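Comunidade de Suporte Preltcombe
Automação e células robotizadas

Paragem de proteção repetida em célula de dois braços
Publicado por: Laboratório Jidex, 31/03/2025

Solicita-se esclarecimento sobre a seguinte ocorrência. Ao ciclo 2,747 de um ensaio previsto para 3,000, a célula entrou em paragem de proteção no momento da aproximação da garra à peça. Após o rearme, a falha repetiu-se 2 vezes. O controlador regista apenas "limite de força excedido". A velocidade estava fixada em 60 % e o programa não sofreu alterações.

MacLeish
Recomenda-se não efetuar novo rearme antes da inspeção da cablagem exterior. Um cabo com folga insuficiente junto à articulação pode exercer tração e ser interpretado como contacto. Deverá igualmente confirmar-se a massa declarada da ferramenta, incluindo a câmara e eventuais coberturas.
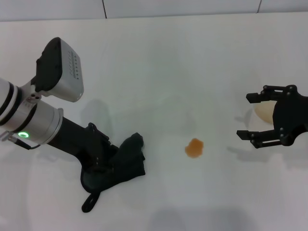

Convém ainda verificar o ponto de aproximação com a garra aberta e em velocidade reduzida, mantendo o operador fora da zona de trabalho e o comando de emergência acessível. O aumento do limite de força não constitui solução e carece de nova avaliação de risco.

Enum
Tivemos a mesma mensagem em maio. Era a carga útil mal configurada. Queiram verificar.

Laboratório Jidex
Agradecem-se as respostas. A massa declarada não incluía a câmara. A célula permanece parada até à conclusão da inspeção.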